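Tovley Home Sorting Project
Short report for the El Khatib fund, Thu 31 May

The work in the tatami-style room is going forward. We fold the clothes and put the textiles in piles before we decide where each one will be stored. Small household things, such as the clock, are kept in the same room for now.

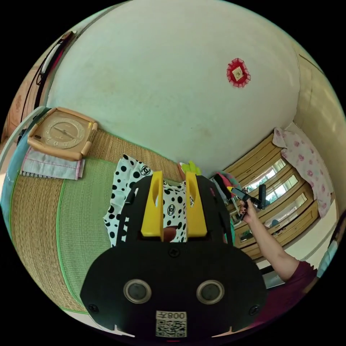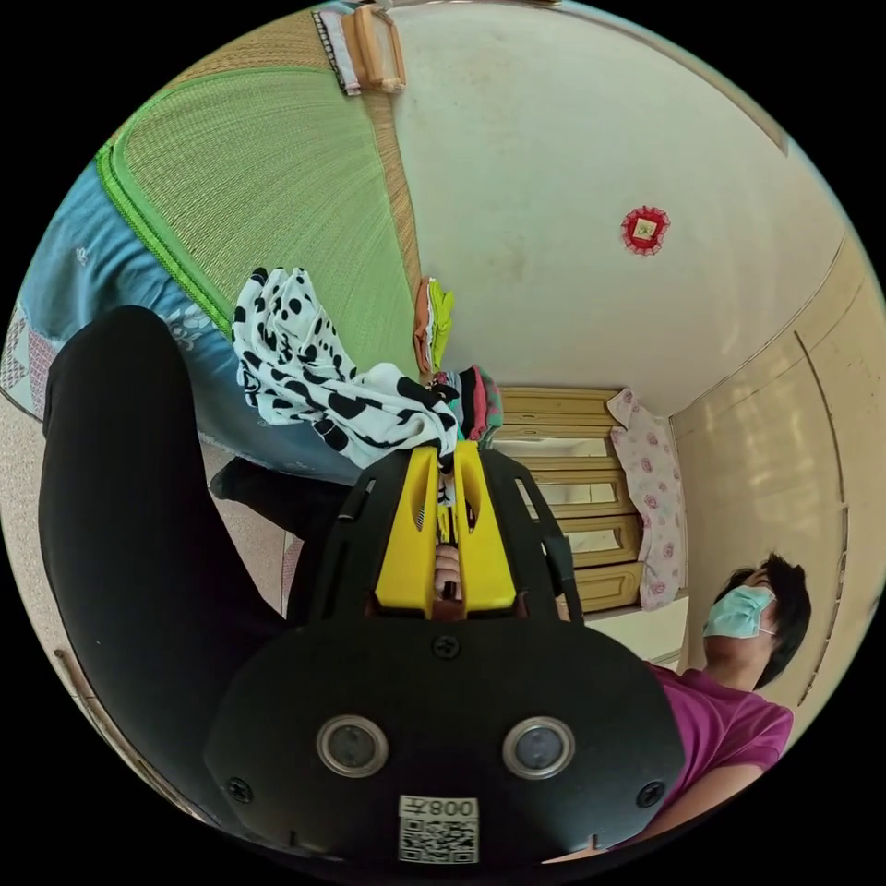 When will the storage boxes be bought?

We will order 12 boxes from Skutwood after the clothes are sorted, and the cost will be 88 from the budget of 2000. The remaining money stays for shelves, which we plan to put up before December.

Prepared by Dalibor Machala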